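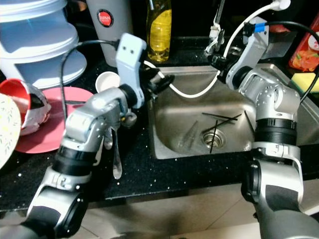
Ticket: Left gripper loses thin utensils at the sink station
Opened by: Sarla Tomar
Assigned to: Guangming Kong
Opened: 08/05/2019
Status: Open, waiting on parts

3 min read

Comparing the Trundix fingers with the Msimang fingers on the dish task. Same arms, same controller, same sink. Plates and cups are fine with both sets. Spoons and chopsticks are not.

Problem: with the Trundix set on the left arm, a spoon held by the handle swings once the arm starts to move. The controller still reports a closed grip. With chopsticks on the basin floor the fingers touch steel before they close, and the arm faults.

Tried so far:

Raised close force from 537 to 655. Spoon swings less. No change on chopsticks.

Raised it again to 700. Wrist temperature warning after a few cycles. Put it back to 655.

Rotated the wrist 180 degrees before the approach. Cable pulled tight near the faucet, so I stopped the run.

Swapped in the Msimang fingers. Chopsticks lying flat come up most of the time. One lying over the drain strainer still gets missed, and the clear plastic piece in the basin isn't picked up by the depth camera at all.

Kong: The missed plastic is a camera issue. Please open a separate ticket under Sakwood and leave this one for the fingers. For the swing, check the pad wear on the left side first.

Tomar: Pads checked. Left one is worn smooth at the tip. No spares here.

Kong: Ordered two pairs from Ullico. Keep force at 655 until they come in and don't use the wrist rotation with the current cable routing.

Tomar: OK. Will rerun spoons first, then chopsticks.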